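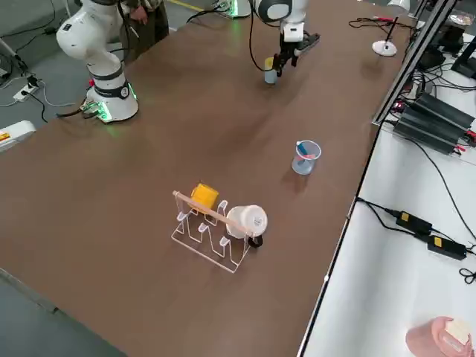 ## Part 3: Setting up your table and running a first tidy

Okay, you've got the Plirketti kit out of its boxes and both arms bolted down, so now we get to the fun bit! I'm Saron Alemayehu, I wrote most of this guide, and I've set up more of these tables than I care to remember (my own first go took a whole afternoon and a lot of tea). You'll be quicker.

Have the Prekum app open on your laptop before you start. If it's still asking for a licence key, go back to Part 2.

### 3.1 Power and bases

1. Plug both arms into the power strip, then switch on at the wall.
2. Wait for the ring on each base to go green. Mine take 40 seconds. Any other colour, flip to the fault table in Part 6.
3. Run the arm cables off the back or side of the table and keep them away from the joints.
4. Park your power bricks on a second surface beside the work table. I like a lower one, personally.

> **Caution:** Stay out of reach of both arms once the rings are green, and have someone near the stop button the whole time. Eldana Sisay does our safety training and she'll ask you about this one.

### 3.2 Laying out the objects

You don't need anything fancy. I raid the kitchen: mugs, a plastic cup, a measuring cup, a few markers, a dish rack if you've got one. Clear racks are fine, but the depth reading can go a bit funny on see-through plastic, so do the extra pass in step 3.

1. Put the big things down first and leave a hand's width between them.
2. Add the small stuff. Markers can go in a cup or lie flat on the table.
3. In Prekum, choose **Scan table**, then **Scan again (clear items)**.
4. Check the list on screen and rename anything it's got wrong. It once called my favourite mug a bowl, poor thing.

*Note:* the standard plan stores 19 object names. Delete the old ones under **Settings > Objects** if you run out.

### 3.3 Checking the wrist view

Each arm has its own little camera, and you'll want to look through it before you let anything move on its own.

1. Tap **Wrist view** and pick an arm.
2. Open the gripper all the way. Both black fingers should show along the bottom, with bare table between them.
3. Jog the arm until the thing you're after is in view.
4. Look for loose cords! Lamps are the worst for this. Coil any slack and tape it down before the first run.
5. Wipe off crumbs and specks if you're fussy about your scans (I am).

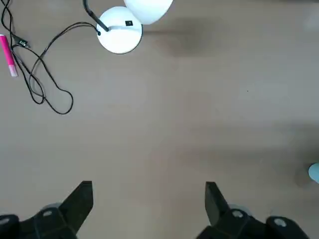 *Wrist view with the gripper open. The lamp cord still needs tidying, see step 4.*

### 3.4 First run

1. Set the speed slider to 12 per cent.
2. Pick one object, a cup for preference, and press **Try grasp**.
3. If the fingers close off-centre, hit stop, nudge the offset in **Fine tune** and try again.
4. Once you're happy, save the layout with a name you'll recognise later.

Stuck? Zinhle Motaung looks after the help desk and she's lovely. Send her your saved layout and the log file together.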